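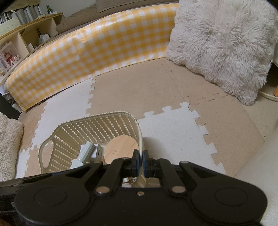 Every November I promise myself I will write the holiday baking column early, and every November I end up at the kitchen counter the night before it's due with flour on the keyboard. So hello from November 23, 2019, and pardon me if this one rambles. I want to talk about sourdough rye, which has eaten most of my fall, and then I have a few bits of business at the end about the bread swap, so please scroll down even if you couldn't care less about rye.

Some background for the newer subscribers (there are 826 of you now, which I still can't get over – when I started this thing it went to my cousins and my dentist). I grew up on grocery store rye, the squishy kind with the caraway seeds that get stuck in your teeth. I loved it and I still love it. But last spring a friend brought me a loaf from Georgiev, the little bakery over by the bus depot, and it was a whole different animal. Dark, heavy as a brick, sour in a way that made my jaw tingle, and so good with cold butter that I ate half of it standing at the sink. I went back the next Saturday-type morning when I had nothing to do and they were sold out by ten. Same thing the next time. So I decided to learn to make it myself, and my first four tries were terrible.

The first one was gum. I mean you could have patched a tire with it. The second one had a big cave under the top crust, like the bread had lifted its hat to me. The third tasted fine and looked like a cow pat, and the fourth I dropped, so we'll never know.

What I had to get into my head is that rye flour does not act like wheat flour. I kept kneading it. I've been kneading bread for over 5 years and my hands just want to do it, but rye dough doesn't get stretchy and smooth no matter how long you work at it. It stays a paste. It sticks to the bowl, the spoon, your wedding ring, the faucet handle when you go to wash it off. Once I quit fighting and started stirring it like brownie batter, things got better fast. Wet hands help too. So does a plastic scraper, and mine has lived in my apron pocket since September.

The other thing was the starter. I had been using my regular white flour starter, which I keep in an old pickle jar, and it did okay, but the bread never got that real sour bite. A woman at the farmers market told me to move a spoonful over to straight rye and feed it that way for a week. Wow! The thing went crazy. By the third day it had pushed the lid off the jar and crawled down the side of the fridge. It smelled like apples and a little like nail polish remover, and I'm told the second part means it was hungry. I fed it more often and it calmed down.

So here is how I make it now. I'm not a professional and I weigh things badly, so treat this as a letter from a friend and adjust to your own kitchen.

The night before, I mix a big spoonful of rye starter with a cup and a half of dark rye flour and enough warm water to make it look like wet cement. Cover it with a plate. Leave it on the counter overnight. In the morning it should be puffy with little cracks on top, and if you sprinkled some flour over it the night before you'll see the cracks much better.

In the morning I add two more cups of rye, a cup of bread flour, two teaspoons of salt, a big spoonful of molasses, and more warm water until a wooden spoon will stand up in it for a second and then slowly fall over. Caraway if you want it. I do want it. I toast mine in a dry pan first and crush about half of them with the bottom of a mug.

Then it goes straight into a greased loaf pan. Smooth the top with a wet hand and let it sit someplace warm until you see pinholes showing up on the surface. In my house that takes 90 minutes in summer and a lot longer now that the weather has turned. Please watch the dough and not the clock! I've lost two good loaves to the clock. When the pinholes come, it's ready, and if you wait until it looks really nice and domed you've gone too far and it will sink in the middle.

I start it in a very hot oven, 450, for fifteen minutes, and then turn it down to 375 for most of an hour. It will smell done before it is done. Leave it in there.

Now comes the part I'm worst at, waiting. You can't cut this bread warm. I know, I know. With a white loaf I'll hack the end off when it's still too hot to hold and I have no shame about it. But rye keeps on setting up inside long after it's out of the oven, and if you slice it the same day you'll get a smeary knife and think you ruined it. Wrap it in a dish towel and leave it till the next day. Two days is even better. By day three it's at its best, and it'll keep a week on the counter without going stale, which has been great for school lunches, although one of my kids says it tastes like a tree.

What do we eat it with? Butter and salt, mostly. Cream cheese and sliced cucumber. Pickled herring for me and only me. My husband likes it fried in bacon fat with an egg on top, and last week I cubed the end of a loaf for the stuffing trial run and it was so much better than the bagged stuff that I'm doing all rye this Thanksgiving. I used onions, celery, a chopped apple, sage, a lot of butter, and chicken broth until it looked too wet. It wasn't too wet. Rye drinks up a shocking amount of broth, so have extra on the stove.

A word on flour, because I get this question a lot. The bag you want says dark rye or whole rye. Medium rye works but the bread comes out paler and a bit dull. Anything labeled rye bread mix usually has a lot of wheat in it already, so skip it for this. I buy mine from the bulk bins at Fledenus, where it's cheap and they go through it quickly, and I keep it in the freezer in a zip bag. Old rye flour gets bitter. If yours has been in the pantry since the last time you got excited about rye (no judgment, mine was too), smell it before you use it.

And pans. I tried a cast iron one, a glass one and my grandmother's beat-up tin one, and the tin one wins every time. The glass one stuck so badly I had to soak it overnight, and I was picking crumbs out of the drain the next morning. Grease whatever you've got with more butter than seems polite and then dust it with flour. A long strip of parchment hanging over both sides is good insurance.

Several of you wrote in after the October issue to ask if you can make rye without a starter. Yes, sort of. Use a pinch of instant yeast in the overnight mix, and stir in a couple of spoonfuls of plain yogurt or pickle juice in the morning for some tang. It won't be as sour and it won't keep as long, but it's a perfectly good sandwich loaf and I'd be happy to be handed a slice of it. Somebody else asked about making rolls. I tried, and they were little rocks. If you've had better luck please write and tell me what you did.

Okay, business.

The winter bread swap is on, and we're back in the hall on Zimura Street, the one with the good ovens and the bad parking. Bring two loaves of anything, take two loaves of something else home. Quick breads count. Banana bread counts. Please put a label on with what's in it, especially nuts, and wrap it in something you don't need back. Last time I ended up with six dish towels that weren't mine, and three of them are still in my laundry room waiting for their owners. One has roosters on it.

If you want some of my rye starter, reply to this email and I'll bring you a small jar. I have plenty. I have, frankly, too much, and I've started putting the extra into pancakes, crackers and one very strange chocolate cake that we did finish.

For those who bake along, the December loaf is going to be the braided raisin bread from the old Plistia community cookbook, the spiral one with the coffee stain on every page. I found my copy under a stack of muffin tins. The recipe says to bake it "until nice," so I'll do a couple of practice rounds and send you real times. If you have the cookbook too, it's near the back, right after the jellied salads, and you'll want golden raisins and a lemon.

Write back and tell me what's on your counter. I read them all, even if it takes me until after the dishes are done. The next issue goes out once I've got a braid I'm willing to show people.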